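From: Lies Leemans
To: Flutdale household list
Subject: Re: Clothes on the bed in the small room

Parisa Rezaei wrote:
> Is the small bedroom free from June? My sister needs it
> for 3 nights. Last I looked there were clothes all over
> the bed. Also, does the mat stay or go?

Parisa, the room is free. The clothes still have to be sorted, so please look and tell me what is yours.

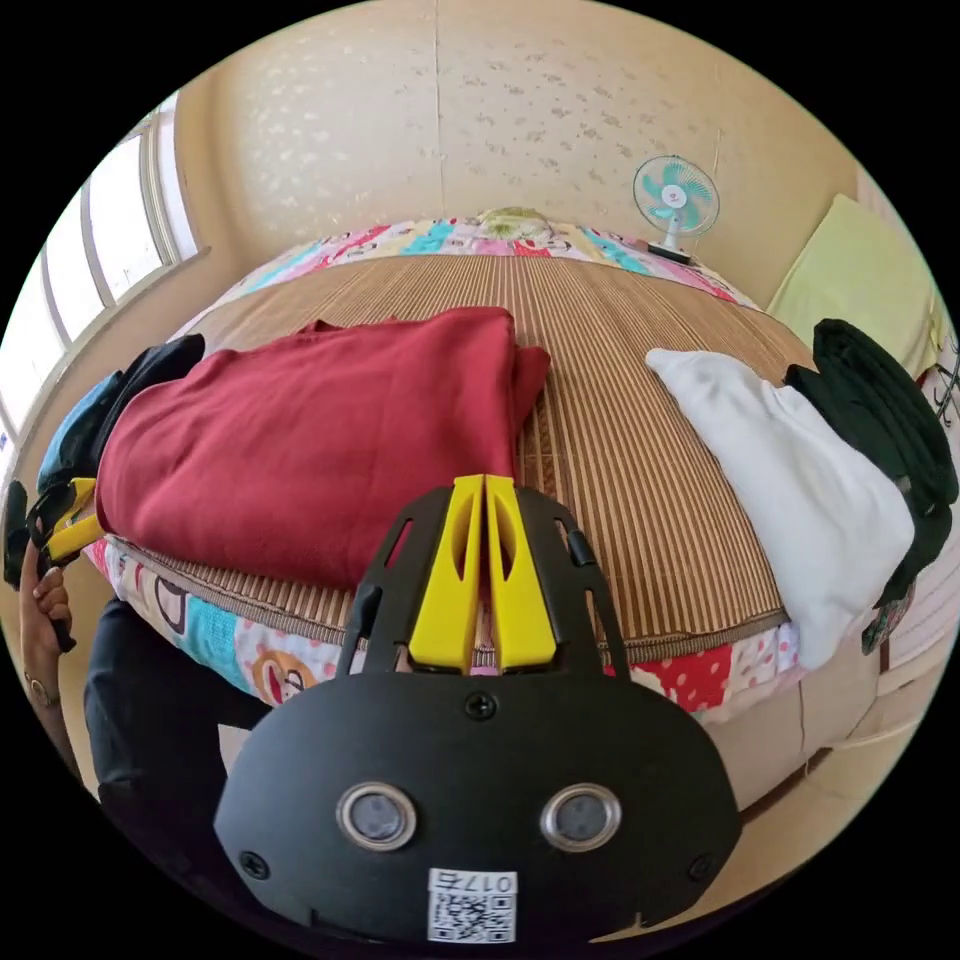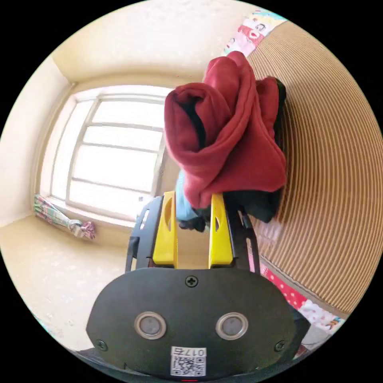

Small bedroom, the red top and the dark clothes

I think the red one belongs to Tarcísio. It is thick and can go in the winter box in the hall. The white piece in the first picture can go in with the towels if no one claims it. I don't know about the black one next to it. Kobe, is the black and blue bag yours?

The woven mat stays on the bed. Your sister can take it off if she prefers the quilt. The quilt with the polka dots stays too.

Anything left at the end of the month goes to the clothing drop on Prins Street.

Lies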